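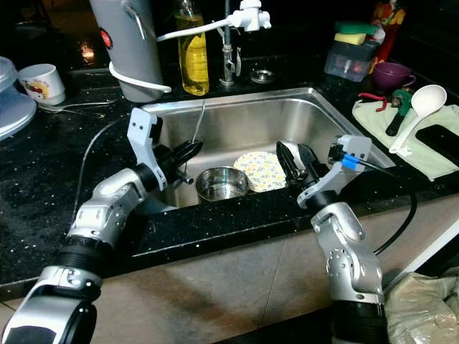 About Treloar Automation Planning

Treloar is an independent planning and procurement practice for organisations buying robotic equipment. We prepare equipment schedules, capital and operating budgets, tender documents and acceptance criteria. We do not manufacture, resell or lease hardware, and we take no commission from suppliers. Our fees are fixed at the start of each stage and itemised in the engagement letter.

Most of our clients run workplaces that were laid out for people: shared kitchens, training rooms, aged care servery areas, small laboratories. Dual-arm manipulators are now priced within reach of these sites, but the purchase price is a poor guide to the programme cost. The budget also has to carry mounting, end effectors, cabling, spares, operator hours, electrical work and the labour of putting the work area back in order between runs.

What we do

An engagement normally starts with a task register. The client lists the tasks it wants automated or studied, and we rewrite each one in terms of objects, reach, payload and tolerance. "Do the dishes" is not a specification. A register entry for dish handling separates plates from bowls and glassware from metal, states whether items may be nested or leaning, and gives the depth of the basin below the counter surface. Our standard domestic register has 129 entries. Few clients need more than a third of them, and deleting entries is usually the cheapest decision in the project.

From the register we prepare a site schedule. It records bench height, edge profile, surface finish, fixed plumbing, power outlets, floor loading and clearances. Reflective surfaces such as stainless steel and polished stone are listed separately, as they affect sensor selection. Australian sites are recorded at 240 volts nominal unless the client's electrician advises otherwise.

The third document is the budget, which we issue in two parts:

Capital – arms, grippers, brackets, controllers, compute, stands, freight, duty, installation and commissioning.

Operating – operator wages, consumables, replacement fingers and cables, calibration, breakages, cleaning, insurance and storage.

Breakages have their own line. Clients often leave crockery and glassware out of the first draft, then find it charged to petty cash.
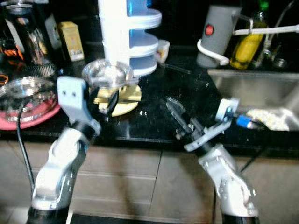
Cable management is also costed as its own item. A wrist cable needs enough slack for the full range of the arm and a route that stays clear of taps, handles and bench edges. We ask suppliers to quote replacement cable sets at tender, with lead times, and to state which connectors can be changed on site.

Tendering and acceptance

Drollisden is our tender template. It runs to 59 questions and is issued to all suppliers in the same form, so that responses can be compared line by line. Suppliers may add material in an appendix, but appendices are not scored. Vokeo is the costing workbook that sits behind it and covers ownership over the client's nominated service life. Clients keep both files, unlocked, at the end of the engagement.

Acceptance testing takes place on the client's own bench with the client's own objects. Factory demonstrations are noted in the file and carry no weight in the score. We recommend holding back part of the final payment until the acceptance tests have been repeated by the client's operators without supplier staff at the controls.

Where we work

Our office and test kitchen are at Pokent. Site visits are made on weekdays, with Saturday visits available for workplaces that cannot close a kitchen during the week. Budget reviews for the new financial year open in April, and clients seeking a revised schedule before June should send their current asset list with the request.

Enquiries should include the site type, the tasks under consideration and the approval limit for the purchase. A draft floor plan is useful – a dimensioned hand sketch will do.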